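Household Textiles, Session 4: Fibre, Weave and the Wash

Notes by Noémie Delorme. Read before the practical. Those who skipped Session 3 will be lost by the second paragraph, as is traditional.

1. Fibre and weave are two separate things

Cotton is a fibre. Satin is a weave. A shop label that says "satin" has told you how the threads cross and nothing about what they are made of, and the price tag will be equally shy. Write both down in your sample book, in two columns.

A plain weave goes over one, under one. A twill steps sideways each row and gives you the slanting lines on your jeans. A waffle weave lets some threads float, so the cloth forms small ridges and hollows. It holds a lot of water for its weight and shrinks more than you would like in the first wash. Dalal Geagea's bath mat, now a face cloth, is in the sample cupboard.

Pattern can be woven in or printed on. Turn the cloth over: a print is usually paler on the back.
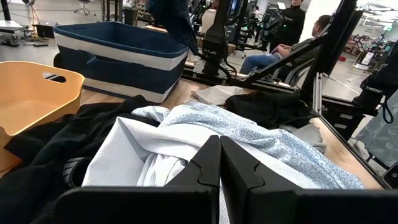 2. Sorting

Sort by colour first, then by weight. Darks shed lint and dye, whites collect both. Heavy pieces stay damp long after the light ones are done, and rub them about in the drum meanwhile.

The rub test in the Trestmont handbook takes 2,000 strokes for clothing. You will do 1,000, as the bell goes at four.

3. For next time

Bring one item you have ruined and be ready to say how. Baptiste Boyer has already claimed the felted jumper. Sample books go to Ysaline Tanguy, with your name on the cover this time.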